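Last weekend I finally made the padded, denim-covered tabletop I'd been putting off, and now I'm stacking cups on it like a seven-year-old. You can do the whole thing in one afternoon, no sewing!

**You'll need**

- a flat cushion a bit smaller than your table
- denim, enough to wrap around with 6 inches spare on each side
- binder clips
- plastic cups in a couple of colors

Iron the denim first. I skipped that on my first try and had a crease right down the middle (Daranee Limsakul still brings it up). Lay it face down, put the cushion on top and fold the long sides in.
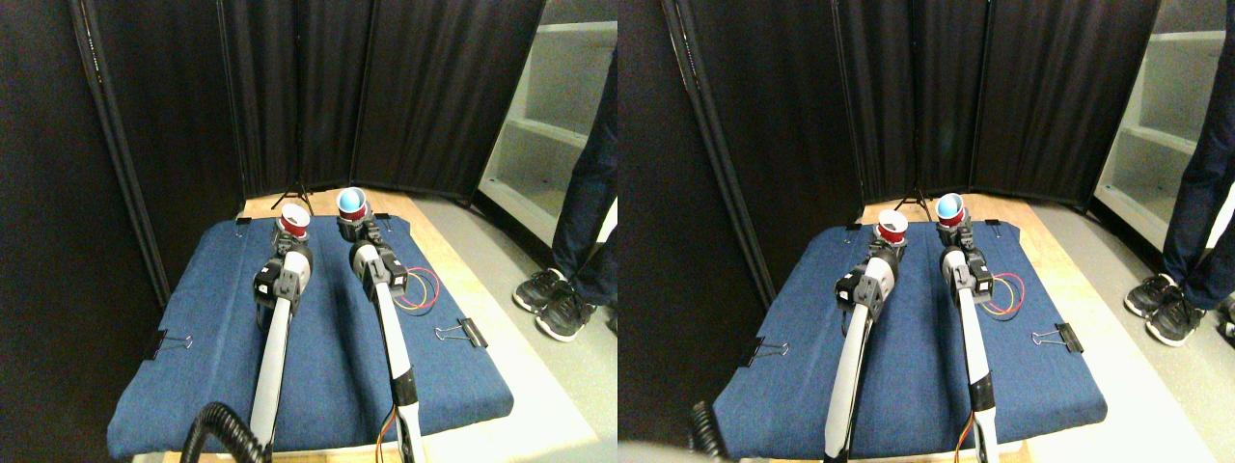 Then flip it over and pull from the back edge, so the front stays nice and round. Don't pull too hard or the padding bunches up.

Clips next – start with the sides, smooth toward the corners, then do the back.

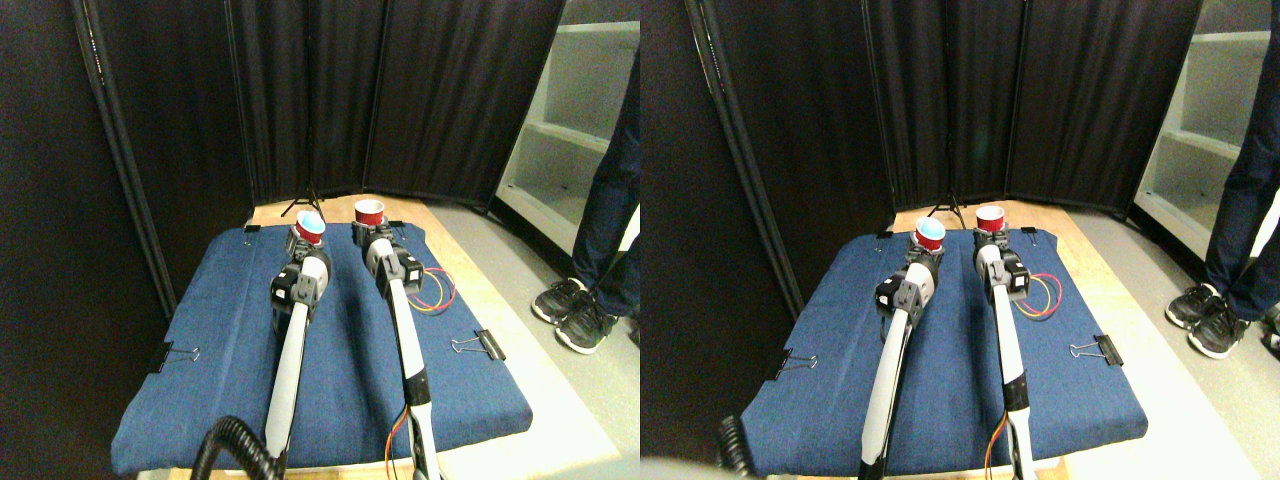
Staples would hold too, but I like being able to take the cover off and wash it. Mine has a clip partway down each side and smaller ones near the back corners, with the silver handles on the side ones sticking out so I can grab them fast. Fold them flat if you keep snagging your sleeves.

Now the fun part. Set a red cup down, lower a blue one over it and let go slowly. It's wobblier than a bare table, so go easy on the height!

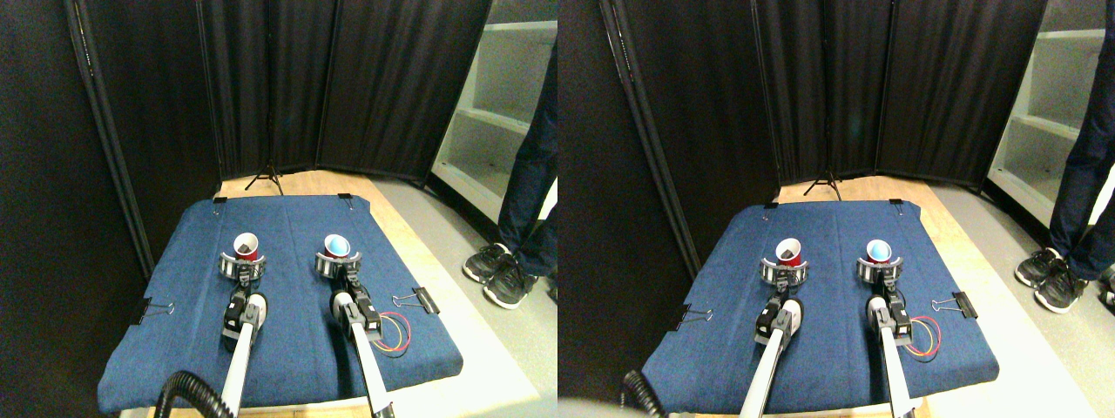
Once two feels simple, try alternating colors, or race somebody. Leif Sundqvist beat me 7 to 6 and I want a rematch.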